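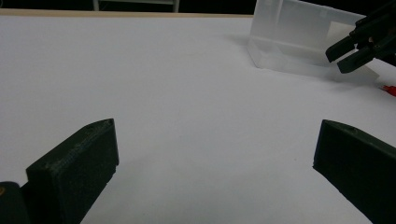 白い天板のテーブル

8月の立食、幹事メモ

終わった。とりあえず終わった。忘れないうちに書く。眠いので箇条書きみたいな文になると思う。

サークルのOB会、参加41人。会場はTramportの二階。去年までは居酒屋だったんだけど、子連れが増えたのと、座敷がつらいという声が多くて、今年はレンタルスペース+ケータリングにした。言い出しっぺなので幹事。そういうもの。

料理はPalleyに頼んだ。見積もりは三社とって、一番安いところではない。真ん中。決め手はメールの返事が早かったこと。夜に送ったのに翌朝には献立案が来ていて、もうそれで心が決まった。安いところは返事が来るまで四日かかって、しかも人数の欄が違ってた。そこで直してもらう元気がなかった。

献立は最終的にこんな感じ。

鶏のレモン煮。枝豆とひじきのサラダ。なすの揚げびたし。小さいキッシュ。ローストビーフ(薄い)。とうもろこしごはんの一口おにぎり。あと果物。

最初の案にはトマトの冷製パスタが入ってたけど外してもらった。立食でパスタは取り分けに時間がかかる。トングの前で列が止まるんですよ。前の会社の懇親会で見た。そのかわりにおにぎりを増やしてもらって、これは大正解。子どもがずっと食べてた。とうもろこしごはん、冷めても甘い。うちでも炊く。

なすは夏だしどうかなと思ってたら一番先になくなった。大葉がたくさん乗っていて、つゆが薄め。汁気があるので小さいカップに一つずつ入れてきてくれて、あれは助かった。大皿にどんと来ていたら床が終わってたはず。

キッシュは好みが分かれた感じ。私は好き。ほうれん草がちゃんと水っぽくない。ローストビーフは、うーん、もう少し厚くていい。でも予算を言ったのはこっちなので。

パンはSundaramで別に買った。Palleyにもパンのオプションはあったけど、くるみのやつがどうしても食べたくて。完全に私情。朝10時の開店に並んで、くるみとプレーンと、あと細いバゲット。切ってもらえばよかったのに断ってしまって、会場でパン切り包丁がないことに気づいた。ペティナイフでバゲットを切る幹事。断面がぐちゃぐちゃ。次は絶対切ってもらう。

飲み物。これが失敗その一。ビールを買いすぎた。子連れが多い=車が多い、という当たり前のことを考えてなかった。炭酸水と麦茶が先になくなって、途中で近くのコンビニに走ってもらった。暑い日の昼の会は麦茶。麦茶を倍。これは太字で書きたい。氷も足りなかった。

失敗その二は紙皿。100枚入りを二袋買った。一袋で足りるかどうか微妙だなと思って二袋にしたら、余ったのが92枚。ほぼ一袋まるまる。いま台所の棚にある。当分、家の皿は紙です。

逆に足りなかったのはゴミ袋。会場は持ち帰りルールで、生ゴミと紙とペットボトルと缶を分けると、袋がどんどん消えていく。大きいのを多めに。あと養生テープと油性ペン。コップに名前を書く用のペンが一本しかなくて、乾杯の前に行列ができた。乾杯が遅れた原因は全部このペン。

持ち帰り用の容器はPlitariの浅型を買っておいた。ふたがぱちんと閉まるやつ。食べものを持って帰ってもらうのは、夏はちょっと怖い。Palleyにも事前に確認したら、料理の持ち帰りはご遠慮くださいとのことで、そりゃそう。なので容器に入れたのはパンと個包装のお菓子だけ。それでもみんな喜んでた。くるみパンは争奪戦。私の分は残らなっかた。

テーブルの置き方も書いておく。最初、料理のテーブルを壁にぴったりつけた。すると片側からしか取れない。すごく混む。途中で少し前に出して両側から取れるようにしたら一気に流れた。皿は端に、箸とフォークは反対の端に。箸を先に取ると手がふさがるので最後がいい。飲み物は別の島にする、これも絶対。料理と同じ台に置くと人が動かなくなる。

子ども用に低い台をひとつ作った。おにぎりと果物だけ置いて。これは参加してくれた親の人からのアイデアで、私は全然思いつかなかった。ありがたい。ぶどうは半分に切っておくこと。小さい子がいるので。
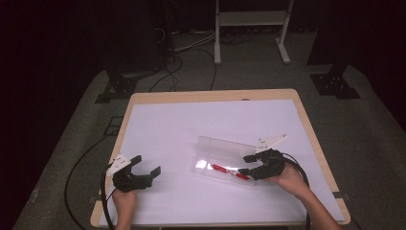
お金のこと

会費は大人だけ集めた。子どもは無料にして、そのぶん大人に少しずつ乗せた形。事前に案内に書いておいたら特に何も言われなかった。書いておくの大事。

集金は事前に送金アプリ、だめな人は当日現金。当日現金の人がお釣りのいる札で来るのは毎年のことなので、千円札を崩しておいた。これは我ながらえらい。ただ途中で誰が払ったかのチェック表を自分の水滴で濡らしてしまい、一部読めない。たぶん全員もらってる。合計は合ったので良しとする。

ケータリングの配達料は会場までの距離で変わるらしい。見積もりの最初の数字には入ってなくて、二枚目に小さく書いてあった。見落としかけた。回収も頼むとまた別料金。今回は使い捨ての容器にしてもらって回収なし。保温の台を借りるなら回収がつくので、冬にやるなら考えないといけない。

キャンセルの締め切りは三日前だった。締め切りのあとに子どもの熱で来られなくなった家族がいて、これはしょうがない。会費はとらなかった。そのくらいの余裕は見ておいたほうが気が楽。

次の幹事へ

たぶん次も私な気がするけど、一応。

人数の締め切りは早めに。返事をくれない人は二回目の連絡で必ずくれる。一回目で怒らないこと。

アレルギーは自由記入にしないで、卵・乳・小麦・そば・えび・かに・ナッツ、みたいに選べるようにする。自由記入にしたら「パクチー」と書いてきた人がいて、それは好き嫌い。くるみパンには札をつけた。手書きの字が汚くて「くろみ」と読まれたけど意味は通じた。

会場には準備の時間を長めにとる。料理が来てから並べるまで、思ってる以上に時間がかかる。フタを開けて、ラップをはがして、トングを探して、トングはだいたい一番下の箱。あと冷房は早めに入れる。人が入ってからだともう効かない。

片付けは飲んでない人が強い。運転の人たちがものすごい速さで床まで拭いてくれて、私はペットボトルのラベルをはがしてただけ。ありがとうございました。

写真は共有のアルバムに入れておいたので各自見てください。ビールの残りがうちにあります。取りに来てくれる人、連絡ください。冷やしてお待ちしてまs。紙皿もつけます。

あ、あと白い保冷バッグ忘れた人いませんか。中身は保冷剤だけでした。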